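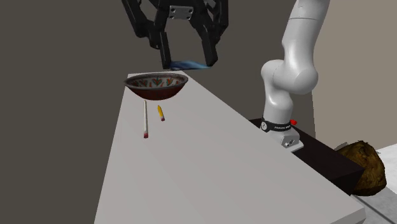 Fig. 1. Shallow bowl with a painted pattern round the inside.

Unit 2: Cinnamon and Cassia

Cinnamon is the dried inner bark of trees of the genus Cinnamomum. Two kinds matter in the kitchen. Cinnamomum verum, true or Ceylon cinnamon, has thin, pale bark that rolls into layered quills and crumbles easily. Cassia, mostly from Cinnamomum cassia, has thicker, darker bark and a stronger, hotter taste. Ground cinnamon in shops is often cassia, and the label may not say so.

Harvest. Young shoots are cut, the outer bark is scraped away and the inner bark is loosened and peeled off in strips. The strips curl as they dry.

Flavour. The main compound is cinnamaldehyde. Ceylon bark also contains some eugenol, the compound that gives cloves their smell.

Coumarin. Cassia contains far more of this than Ceylon cinnamon. Large amounts eaten regularly can harm the liver in sensitive people. Anyone taking cinnamon supplements should ask a pharmacist first.

Health claims. Studies on blood sugar have given mixed results. Cinnamon should not replace prescribed treatment.

Storage. Keep quills whole, in a closed jar away from light. Ground spice loses its smell much sooner.

Practical (Luminița Bucur's group)
Simmer one quill of each kind in 300 ml of water for 30 minutes, in separate pans. Strain, cool and compare colour, smell and taste. Record your notes on sheet 19.

Hand sheets to Cornel Ursu by 16th December. Reading for next time: Gavrilă, chapter on cloves and allspice.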